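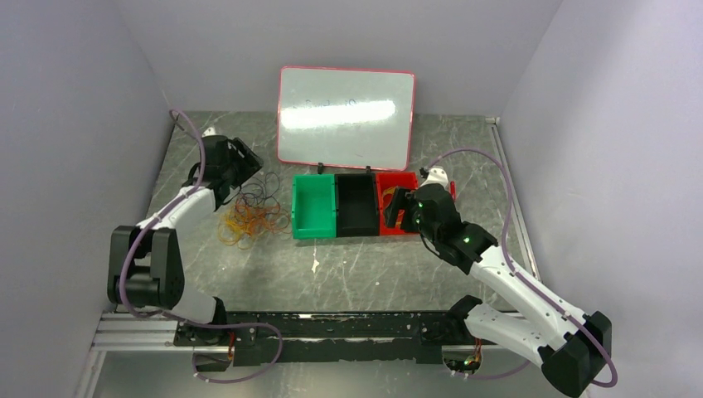 OLLACH, Saturday, December 9, 2023

By Kastriot Petek

Filed under: About Us / Open Days & Visits

Welcome, and thanks for stopping by! We're Fornum, a small robotics workshop on the main street of Ollach, and twice a year (once in July and again just before Christmas) we put the kettle on, open the doors and let the neighbours see what we get up to all day.

Most visitors head straight for the sorting bench, and fair enough, it's my favourite too. Two arms share one table, with a green bin, a black bin and a red bin lined up in front of a whiteboard, and the job is putting tangly, stretchy, bendy things where they belong. It sounds simple until you've tried to program it! Rigid parts behave themselves. A heap of loops changes shape every time you touch it, and we've spent 3 years learning to live with that.

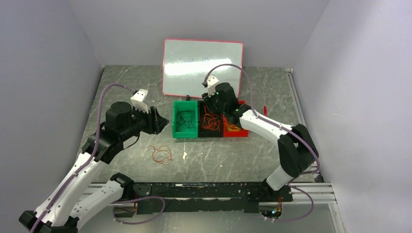
The sorting bench, with all three bins in use.

We began as a repair counter for Bisgaard, the old packing works, and moved into our own space once the automation side outgrew the back room. These days we also run the Eltia program, a free after-school class where kids learn to plan an arm's movements on paper first and then try them at the bench. So far 331 students have come through, and we remember a good many of them by their questions.

If you'd like to bring a class, a club or just your curious grandad, drop in at the front counter and we'll find you an afternoon.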